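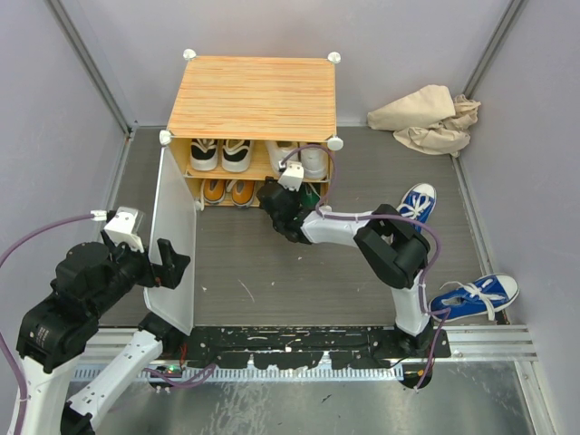
Figure 1. The shoe rack on the bench with both arms at work, right arm at the lower shelf.

Teaching two arms to put shoes away: a build in a shared workshop

Thu Lương
Final project report, 7 November 2019

1. How it came about

I should say at the start that I did not set out to do a project on shoes. My first proposal was for a pair of arms that would sort cutlery, and I spent the better part of April drawing drawers and worrying about forks. Forks are thin, shiny and lie flat, and my supervisor, who is a patient person, asked me quite gently whether I had a second idea. I went home, tripped over my own trainers in the hall as I do most evenings, and there it was.

Shoes are lovely things for a beginner to practise on, and I say that having grown very fond of them. They are soft in some places and stiff in others. They have a front and a back, and a left and a right, and it matters which way round you put them down. They come with laces that go wherever they please. But they are also big enough to see and tough enough to be squeezed by somebody who is still getting her numbers wrong, and I got my numbers wrong for weeks.

The aim I wrote down in the end was this: two small arms, working at a bench, should be able to pick up canvas shoes and trainers and place them in pairs on a little two-level rack, with a person guiding them at first and then with as much of the guiding taken away as I could manage in the time. I did not promise a finished household robot, and nobody who reads on should expect one.

2. The workshop

All of the building was done at Tekthorpe, the shared workshop behind the old printworks, where students can have a corner of a bench for a small monthly fee if they sweep up after themselves. I had the end nearest the kettle, which was good for company and bad for getting anything done. People would stop on their way past with a mug in hand and ask what the shoes were for, and then stay to offer an opinion. A good many of those opinions are in this report, and I have tried to say so where I can remember whose they were.

The bench has a steel top, very solid, and the work area sits on that. I laid a floor of grey wood-grain boards, the sort you might have in a hallway, and put up three walls in a pale lavender. The colour was a leftover tin and I had no strong feelings about it to begin with, but I have come to like it very much. It is gentle on the eyes through a long afternoon and none of my shoes is anything like that colour, so the cameras have an easy time telling shoe from wall. If I had bought paint specially I might well have chosen white, and then had trouble with every white sole in the collection!

3. The arms

The arms came as a kit called the Fenell, which I bought second-hand from a student a year above me, together with a shoebox of spare screws (the shoebox turned out to be useful as well, for obvious reasons). Each arm bolts to a base plate at the front of the floor and finishes in a gripper with two chunky black fingers. I put a camera on each, in a white printed mount just behind the fingers, so that every arm can look down on whatever it is about to take hold of.

The cables are purple. I mention it only because I am asked more about the cables than about anything else. They gave me more trouble than the motors did. A cable that is too short pulls the camera off its aim when the wrist turns, and a cable that is too long loops about and finds something to catch on, and with a rack in the work area there is always something to catch on. I went through four lengths on the right arm before I found one I could live with, and I still keep an eye on it whenever the gripper goes in towards the shelves. A proper cable guide along the forearm is the first thing on my list of improvements.

Putting the arms together took me 35 hours, going by my notebook, and I think someone who had done it before could halve that. The instructions are clear enough until you reach the elbow, and at the elbow they simply show a finished elbow. I took mine apart twice. The second time I found I had put a bearing in facing the wrong way, and after that the joint moved so sweetly that I called two people over from the laser cutter to feel it.

4. The rack

The rack is a Lâm, a small wooden one with two levels and a stripy top that goes from orange to tan. It was the only one I could find that was small enough for the bench and still took a grown-up pair of shoes side by side. The round white caps at the corners hold the top on, and they pop off if you press upwards from beneath, which an arm will do quite readily if you tell it the shelf is lower than it is. I now know this very well.

There is also a see-through sort of panel on the left side, cloudy white, that swings open like a door. I nearly took it off. It gets in the way of the left arm, it catches the light, and in the first weeks I knocked it more often than I knocked the shoes. It was one of the kettle visitors who persuaded me to keep it, on the grounds that real cupboards have doors and I would only have to face the problem later. So the door stayed, and the left arm learned to stand off to one side of it while the right arm reached in. I am glad now, though I grumbled at the time.

5. Holding a shoe

This is the part of the work I enjoyed most, and I am afraid it is also the part where I could go on all day.

When you or I pick up a shoe we hardly think about it. We hook two fingers in at the heel, or pinch the side, or grab the whole thing in a fist if we are late. A gripper with two stiff fingers has fewer choices. I tried three places to hold: across the middle, at the heel, and at the narrow end with the fingers either side. Across the middle was my favourite on paper, as the weight is nicely balanced there, but the opening of a canvas shoe gives way when you squeeze it and the shoe folds up like a taco. The heel was better with the stiff trainers and poor with the soft ones.

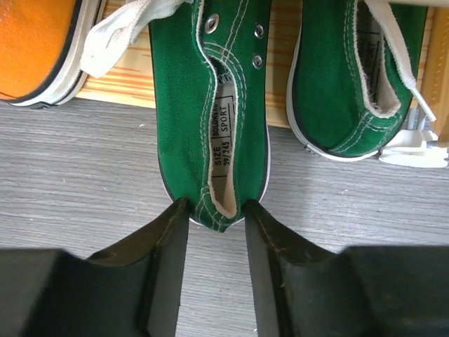
Pinching at the end, where the rubber of the sole runs round and gives the fingers something firm to press on, was the hold I settled on for the canvas pairs. The cloth does bunch up a little in the gap, and I worried about that for a while, but the sole underneath takes most of the force and the shoe keeps its shape well enough to be set down properly. The important thing is to come in low. If the fingers close too high they get only cloth, and cloth slides.

How hard to squeeze was a matter of patience. The kit takes a plain number for grip strength, with no unit given anywhere in the manual, and I began at 70 and crept upwards until the shoes stopped slipping. I should have liked to give a proper force here. I borrowed a luggage scale to try to measure one, but the readings jumped about so much that I would be embarrassed to print them.

The laces deserve a paragraph of their own. I had first tied them all in neat bows, feeling rather proud of how tidy it looked, and then realised that no shoe in my own hallway has ever been left in a neat bow. So I undid them and let them lie. It made everything harder. A loose lace can trail under the sole as the shoe comes down, or hang over the edge of the shelf, and to a camera looking straight down it can hide the very bit of sole you wanted to see.

6. Guiding and recording

To begin with I moved the arms by hand control, sitting at the side of the bench with a second, lighter pair that the working arms copy. Each time a shoe was placed I saved the movements and the camera views together. The program that keeps it all in step is Zestbridge, which another student at the workshop wrote for her plotter and kindly changed to suit me. It is plain to look at and has never once lost my work, and I would take that over a pretty one.

I started every round by scattering shoes about the floor and leaving others on the rack, and I tried hard to be messy in an honest way. That is more difficult than it sounds! Left to myself I put shoes down pointing towards me, nicely spaced. In the end I took to tipping them out of a bag. I also left a cloth in with them for many of the rounds, so that the arms would not come to think that everything on the floor was a shoe.

I recorded 426 rounds altogether and kept 414 of them. The ones I threw away were spoiled by me, mostly by sneezing, talking or reaching for a biscuit at the wrong moment.

7. What went well and what did not

The lower shelf was much the harder of the two. There is less room above the shoe, the arm has to come in nearly level, and the gripper itself blocks a good deal of what you would like to see. My placing there was slow to the end, and the second shoe of a pair often finished at a slant against the first. On the upper shelf I was pleased with nearly everything.

When I took my own hands away and let the arms work from what I had recorded, they managed the stiff trainers well and the canvas ones only sometimes. They were best at shoes lying the right way up. A shoe on its side they would approach with great confidence and then nudge round and round the floor. I had not recorded nearly enough shoes on their sides, and I can see now that this was my bag again, as I had a habit of setting the fallen ones upright before I began.

8. If you want to build something like it

Start with one arm. I was so keen to have two that I doubled every mistake before I had understood it. Fix the rack down, too, with tape if nothing better is to hand, as mine crept backwards a little each day and I blamed the software for a fortnight.

I would also keep a paper notebook beside the bench. Mine has tea on most of its pages, but all the small things went into it, such as which cap had come loose and which cable I had swapped, and I could not have written this report without it.

The arms are staying at Tekthorpe over the winter, at the kettle end, and I have left the notebook in the drawer underneath for whoever would like to carry on with them. The spare screws are in the shoebox.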